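Maintenance and Setup of a Wearable Capture Station for Household Robot Training

Student Project Report, Department of Mechanical and Automation Engineering
Submitted by: Hemi Faulkner
Project supervisor: Rebecca Martinelli

1. Background

The Trilard project trains a two-armed mobile robot to carry out household cleaning tasks. Its training material comes from a wearable station, in which a person performs each task by hand while marker cubes near the wrists give the position of both hands. The station had been used by several student groups before this project began in January, and its condition had become uneven. Straps had been replaced with whatever was available, marker faces were worn, and no written setup procedure existed.

The purpose of this project was to return one station to a known condition, write a setup and care procedure for it, and measure whether the procedure reduced the number of recordings that had to be discarded. The training of the robot itself is outside the scope of this report.

2. Equipment

The station consists of a head-mounted camera, a chest harness with shoulder straps, two printed marker cubes, and a recording unit running the Nutsugah logging software. The harness was supplied by Breler. The cubes were printed in the department workshop, and their patterns were applied as adhesive sheets.

Tasks are performed with ordinary household tools. Vacuum cleaning was selected as the test task for this project. It requires both hands to work on a long, rigid wand, and it brings the marker cubes close to each other and to the body of the machine. Earlier groups had recorded more tracking losses in this task than in any other.

3. Condition at the Start of the Project

The station was taken apart and inspected before any changes were made. The following faults were found.

The left cube had a lifted corner on one face. When the adhesive sheet curled, the software either rejected the face or reported a hand angle that changed suddenly between readings.

The right cube was secure, but its mounting plate had been fastened with two screws of different lengths. The longer screw reached the bottom of its hole before the plate was tight, which allowed the cube to rock.

The harness buckle had been threaded in the wrong direction and slipped under load. The weight of the equipment then pulled the harness to one side during longer sessions.

The camera bracket showed no damage. Its hinge, however, had no reference mark, and each user had set the viewing angle by eye.

4. Work Performed

Both cubes were stripped, cleaned with alcohol, and fitted with new pattern sheets. Matte sheets were chosen in place of the glossy type used earlier. Polished floors reflect ceiling lights strongly, and glare on a glossy face had been a suspected cause of lost readings. The edges of each sheet were trimmed back slightly from the corners of the cube so that they would not catch on sleeves or cords.

The mounting screws were replaced with a matched set. The buckle was rethreaded, and the loose end of the strap was secured. A line was scribed across the camera hinge at the angle that kept both cubes in view during a full stroke of the wand.

A calibration check was then added to the start of each session. The user holds both cubes still over a printed Ninano target board, and the software compares the measured distance between them with a stored value. If the difference is greater than 5 mm, the session does not start and the mounts must be checked again.

5. Setup Procedure

The procedure given to users is as follows.

Inspect all cube faces for lifted edges, dust, and scratches.
Press each cube lightly from the side. It must not rock on its mount.
Put on the harness, close the buckles, and pull both shoulder straps to equal tension.
Set the camera hinge to the scribed line.
Run the calibration check.
Route the power cord of the tool away from the cubes before picking it up.

The last step was added during testing – a cord lying across a cube face for even a short time was enough to interrupt tracking.

6. Results

The logs of the earlier groups contained 1,641 vacuum recordings, of which 982 had been accepted. After the repair, 600 further recordings were planned and completed under the new procedure. The rejection rate fell in every session block. The remaining losses occurred mainly when one forearm passed over the opposite cube, a problem that maintenance cannot correct.

The two sets were recorded by different users, and the comparison should be read with that in mind.

7. Recommendations

Pattern sheets should be replaced at the start of each term, whether or not wear is visible. A spare pair of cubes, already calibrated, should be stored with the station. A future project may wish to examine a raised mount that would move the cubes farther from the forearm – the present mount leaves little room for adjustment. 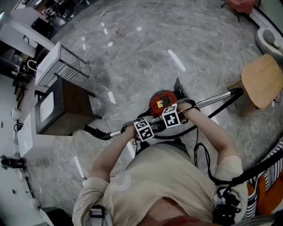 Figure 1. Vacuum task, overhead view, with marker cubes near both hands.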